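The Grikness kit arrives in two cases and is meant to be working on a customer's own furniture by the end of the day. Lihua Jiang, who runs field setup for the company, puts the median install at 146 minutes, measured from the first latch to the first recorded grasp. The price is $2000 a month, which covers the arm, the gripper, the head camera and remote support.

"People ask for payload first," Jiang said. "Payload is rarely the problem with tableware. The rim is the problem. A bowl gives you a thin curved edge and a lot of glare, and the gripper has to arrive at the right height or it pushes the bowl across the table."
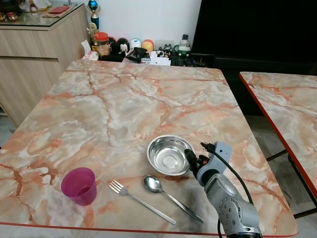 The default grasp for round dishes is a rim approach from the right, with one finger planned inside the bowl and one outside. Jiang said the planner, called Dristow, will take other approach directions, but that most customers leave the setting alone. Cutlery is handled by a separate routine that works from the long axis of the handle.

Kuldeep Bhardwaj wrote most of the perception code. He was direct about its limits. Polished steel returns reflections of the room, and a glossy tabletop adds more. Depth readings on both are patchy.

"We stopped trusting depth inside the bowl," he said. "We fit the rim from the color image and take the table height from calibration. If the calibration is off, the grasp is off. There is no trick that saves you."

Release 17 of the software, shipped in July, changed how that fit is done on veined or patterned surfaces. Earlier versions sometimes read a dark vein as an edge. Bhardwaj said the fault still occurs, mainly where a vein runs close to a fork.

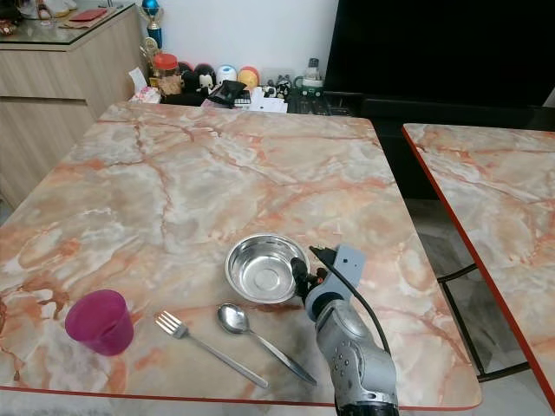 Calibration is the step customers skip. The manual asks for it each time the table is moved, and the routine takes 45 seconds. Amna Jatoi, who answers support calls, said a large share of tickets are closed by running it once.

"They bump the table, then they write to us about the gripper," she said.

Translucent plastic remains listed as partly supported – the cup can be located by its color, but the far wall is estimated. Jatoi advises customers to lower the grip force for thin tumblers and to save that as a separate profile.

The cable is another frequent subject. It leaves the gripper in an open loop and returns along the arm. Jiang said a routed version was tested and dropped after it limited wrist rotation.
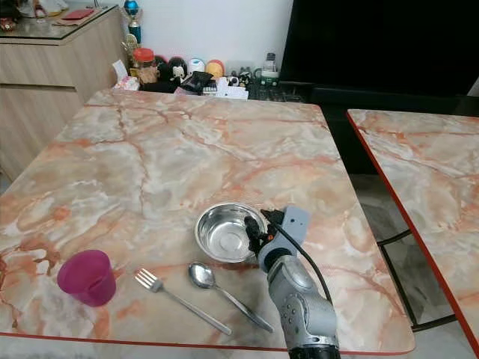
"I would like it shorter," she said. "I would not like it tighter."

Asked what the kit is unsuited for, Bhardwaj named stacked plates and anything that has to be handed to a person. A second gripper, with softer fingers, is in testing under the name Hakenent. He declined to give a price or a ship date. Current subscribers will be able to swap the part themselves with the hex key supplied in the smaller case.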